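Home | Lists | Archive | Search | Log in

Re: [bullitik-users] How many demonstrations for the basket task?

On the list in June, somebody from Kolleck wrote:
> We have 206 episodes with two arms and the policy still
> hesitates before the grasp. Is it only a matter of more data?
> And do you keep the start positions fixed?

Hello all,

I answer for our small group at Walteo. We had the same trouble at 206 episodes, and also at 548. Now we have 714, and it is better. But I think the number was less important than how we put the baskets before each episode. In the first weeks we always put them straight, and the policy learned only this.

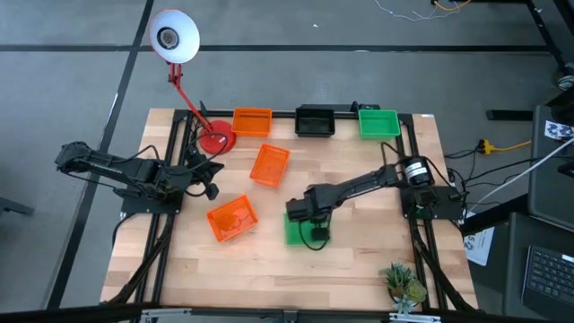 Do you delete the failed episodes? We keep them, but with a separate label, and we leave them out of the first training.

About the start positions: we now turn the baskets by hand between episodes, and we change the order of colors along the back edge. Both arms are recorded also when only one is working. Please check your time stamps too. Ours were different by up to 2 frames between left and right, and we saw this very late.

If the Chung converter gives you an error with the labels, write to me and I will send our small script.

Best regards,
from the Walteo lab

3 replies | 0 shares

Recent threads
- Gripper calibration after restart
- Chung converter: missing labels
- Bullitik export is slow on long episodes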